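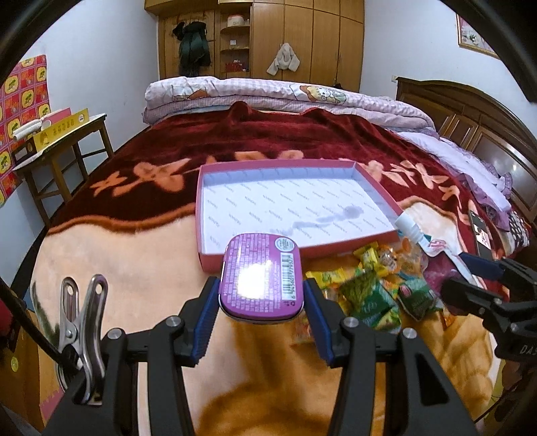 Gripper width signal drifts against the wrist camera, policy closes early

Posted by Komport

I'm training a small visuomotor policy on demonstrations from hand-held grippers, two per operator. Task is picking one item and putting it in a shallow open box on a bed. The set has 3,376 episodes, of which 507 use small printed tins. On wrapped sweets the policy is fine. On tins it starts closing before the pads are either side of the object.

Replaying the logs, the width value leads the image by 4 frames by the end of a long episode and by none at the start. Images and width are written by separate processes and joined by nearest timestamp. Is this sync, or is the glare on the tin face upsetting the encoder?

Hallura

Could be the glare. In your picture the middle of the tin's face is pure white. Try random brightness patches in augmentation, worked for me on foil packets.

Abdul-Rahman Quartey

Glare won't give you an offset that grows with time. You have two clocks. Nearest-timestamp joining hides it, as every frame still finds a partner.

Fit a line from one clock to the other per episode (offset and slope), resample width onto image times, then retrain. For the fit, use pad motion in the image against the width signal and take the cross-correlation peak over 50-frame windows. Drop windows where the gripper is holding still – the peak is meaningless there.

Check both grippers separately. They need not share a slope.

Boateng

Same thing here after a driver update in March. Restarting the logger between episodes helped a bit.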